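3.2 Where the leftovers live

The literature on food waste has tended to treat the household kitchen as a place where decisions are made. Our respondents suggest that it is more often a place where decisions are put off. Of the 350 households in the Pekum and Rullow samples, over 300 kept at least one item of cooked food that no adult in the home expected to eat. It was stored anyway, usually with some care, and thrown out later with a clear conscience. We call this interval the period of grace, partly to avoid the survey's own term, "deferred disposal event", which did badly in piloting.

The container matters more than earlier work allows. Food left in the pan was eaten or binned fairly soon, because somebody wanted the pan. Food moved to a tub with a lid could be forgotten for as long as the fridge had shelves. Several respondents in Rullow kept a separate tub for rice, which they described as "the rice", as one might speak of an elderly relation upstairs. Open containers fell between the two: they were used for things meant to be eaten soon, and their contents dried out in a way that respondents found reproachful.
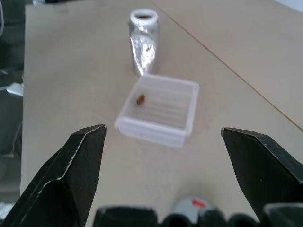 Figure 2. Translucent white plastic container, square and open-topped, with a ribbed inner floor.
By the Barasa Household Provisioning Group
Section 3.2, revised Thu 3 November

Shape was the next surprise. Square tubs were praised by nearly everyone for the way they fit together, and round ones were the ones people used. When asked about this, respondents in Pekum tended to change the subject to lids. The lid question has been dealt with at length in the Gongate diaries and we do not reopen it, except to note that our own diary-keepers reported losing lids at a steady rate through July and finding none of them.

We asked each household to weigh what it threw away. The median single discard was 300 g in Pekum and 350 g in Rullow, a gap that we were at first inclined to explain by family size. It shrank once we removed one street in Rullow where soup is made in quantity and, on the evidence, in a spirit of optimism.

Labelling had little effect. Households that dated their tubs wasted as much as those that did not - they simply knew how old it was. This sits awkwardly with the advice printed in most council leaflets, including the one we handed out at recruitment, and we return to it in Section 5.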